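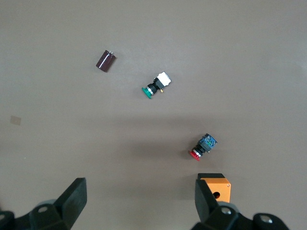 Cukemier

Notes for Unit 4: Capacitors and the Waiting Game

Welcome back, everybody! I promised we would go slowly through charging, and I meant it, so put the kettle on and get comfortable.

Think of a capacitor as a small tank for charge. When you feed it through a resistor it fills quickly at first and then more and more lazily, the way a bathtub would if the faucet were driven by the difference in water level. The time constant is the resistance multiplied by the capacitance, and after one of those you are a little over 63 percent of the way there.

Electrolytic types (the little cylinders in shiny sleeves) hold a lot for their size, but most of them care very much which way around they go. Look for the stripe marking the negative lead, and please look twice!

Worked problem: a 30 kilohm resistor and a 111 microfarad capacitor give 3.33 seconds. Try it again with 60 kilohms and you should get 6.66.

For next time, read the Stanus chapter on discharge and sketch both curves by hand. Allow yourself 90 minutes, with a break if you need one.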